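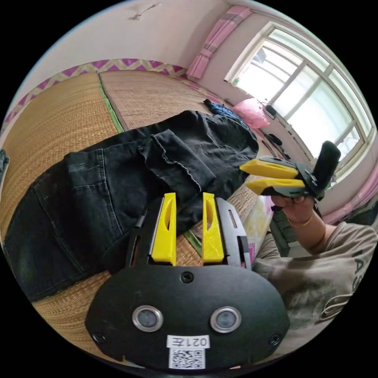 Laundry Tips I Tested Before Believing

Most laundry advice gets passed along by people who have never checked it. I tried a few of the usual ones at home in Mevthorpe and kept notes. Results were mixed, and that is the kind way to put it.

Vinegar sets the dye in dark jeans

I soaked one pair overnight in white vinegar and left its twin alone. After 32 washes I could not tell them apart. Dye that is going to come off comes off. Turn them inside out, use cold water, and wash them less often. That did more than any soak.

Freezing jeans kills the smell

For a day, maybe. Then you put them on, they warm up, and you are back where you started. Hang them by an open window and save the freezer space for peas.

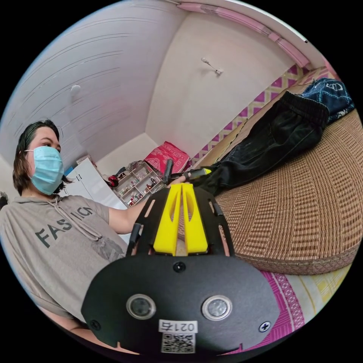 Special detergent for darks

I bought the Kestetti bottle in September and a plain store brand at the same time. The Kestetti smells nicer. If there is any other difference, I missed it. Half the dose on the label was plenty for both, so be suspicious of that cap with the big lines on it.

Folding on the floor

I was ready to laugh at this one, but a bed is too soft to get a straight crease and my table is too small. A clean mat works fine. Lay the jeans out flat, put one leg over the other, pull the seat straight, and smooth toward the hem with your palm.
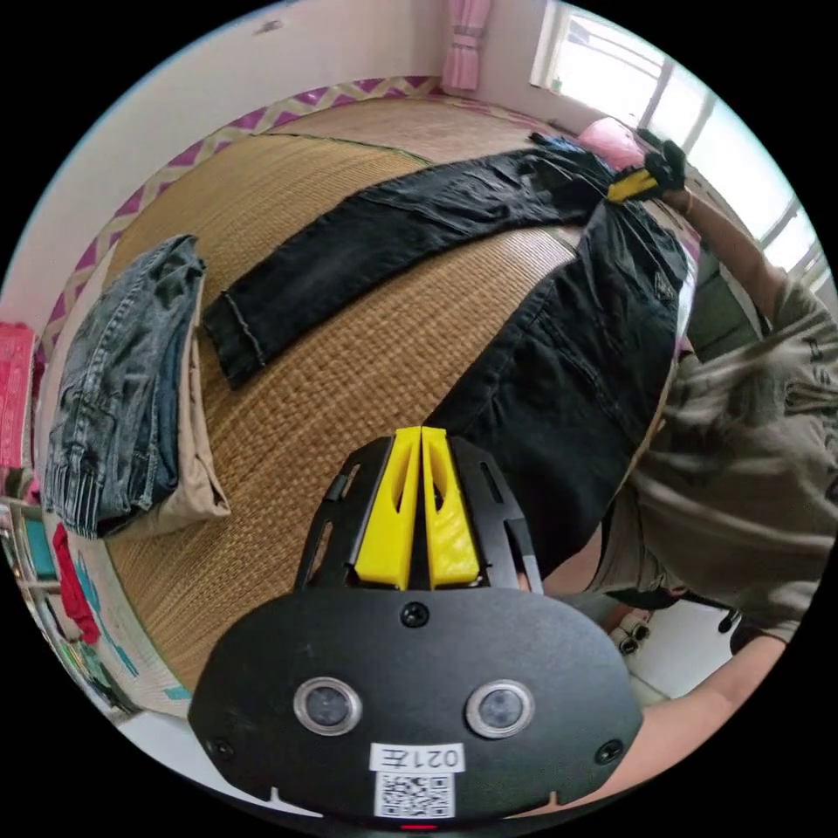 Then fold in thirds, starting at the hem. The Nyaga folding board claims to do it faster. It might, if you don't count the time spent finding the board. Rolling is supposed to save drawer space too, and in my drawer it saved none. Heavy denim rolls up fat, and the roll at the back always comes undone.

Next I'm trying the tennis ball in the dryer. I don't expect much.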